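Do standing desks earn their keep?

31 July 2020

I bought mine in June, after weeks of working at the kitchen table and reading far too many reviews. Nearly all of them said the same thing: more energy, less back pain, sharper thinking after lunch. Most of them also had a discount code at the bottom, which should have told me something.

The desk is a Kenimard, the cheaper of the 2 models. It goes up and it goes down. The motor makes a noise like a tired lift, and the cat leaves the room. I have no complaint about the thing itself. My trouble is with the claims.

Take calories. One seller's page promised I would burn an extra 1,000 a week. Standing for how long each day? It didn't say. I wrote and asked, and got a reply thanking me for my interest in wellness.

Then there's my back. It did feel better for the first fortnight. But I had also stopped sitting on a dining chair with a broken slat, so I don't see how the desk can take all the credit. My feet, meanwhile, got worse, and I was soon being told I needed a special mat. The mat costs extra, of course.

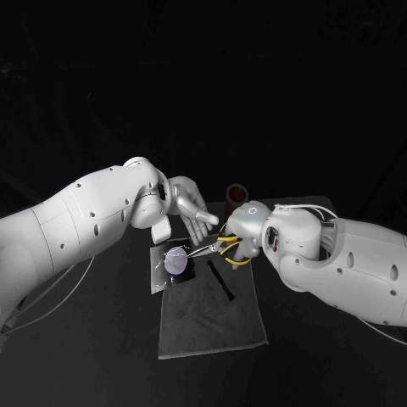 Kevin Ospina, who used to share an office with me, swears by his. He also swore by the kneeling chair, and before that the big rubber ball. When I asked how often he raises the desk these days he went a bit quiet and said "most mornings".

I'm down to three times a week myself, usually for phone calls. For that I could have used the ironing board. If you're tempted, try a stack of books on a chest of drawers for a month first, and see whether you still fancy spending the money.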